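Sorting the toy box, and one toy that stayed

Fri 5 January

The holidays are finished and the decorations are back in their carton, so I have started on the toy box. I was putting it off since March. When we moved to Dirstead we brought everything with us, because at that time it was easier to pack a toy than to decide about it. Now the box does not close any more and the lid is standing behind the door.

I took everything out onto a blanket and made piles. One pile for keeping, one for the charity shop on Lopes Street, and one for things which are broken in a way that I cannot repair. The third pile was bigger than I hoped. Many small cars have only three wheels, and there was a puzzle of 174 pieces that I put together over two evenings, only to learn that it is now a puzzle with a hole in the sky. I kept the box of it for storing crayons.

The difficult ones are the toys with many parts. A doll is either there or not there. But a toy where you put pieces onto a rod, or hang one thing below another, is spread through the whole house. I found parts of ours in the button tin, in a winter boot and in the drawer with the batteries. For a long time I believed they belonged to several different toys, and maybe some of them do. I do not have the instructions, if there were any.

So I sat down and tried to put it together again. I like the colours very much. They are a bit like boiled sweets, especially the orange ring, which lets the light come through. My own plan was simple: first find out what goes on the thin rod, and after that worry about the rest.

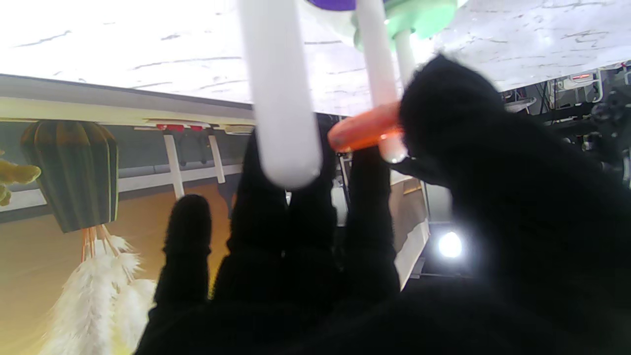

The orange ring on its thin white rod, with the mint-green disk higher up.

The ring was the piece I had been missing the longest, so I was happy to give it a place. I am not sure about the order of the disks. My children had their own order when they were small, and it changed every day, so I don't think there is a wrong one. I washed the parts in warm water with a little washing-up liquid and dried them with an old tea towel. For the corners I used a soft toothbrush. Please do not use the kitchen sponge with the green side, I made scratches on another toy in this way and they do not go out.

For storage I bought a set of lidded tubs from Bitden. The smallest size was 14 and I took one of the middle size also. They are good tubs, but the label pocket is on the short side, so when they stand on my shelf I can only read it if I pull them out. I wrote the contents on tape and put it on the long side - it is not beautiful, but it works. My older tub from Darik has a better lid, and I would buy that one again if the shop still had it.

The toy with the ring now has its own tub, and the loose parts which I could not place are in a small cloth bag in the same tub. If I find one more in a boot, I know where to bring it.

Next is the shelf with the board games. I have already looked inside one of them and there are no dice.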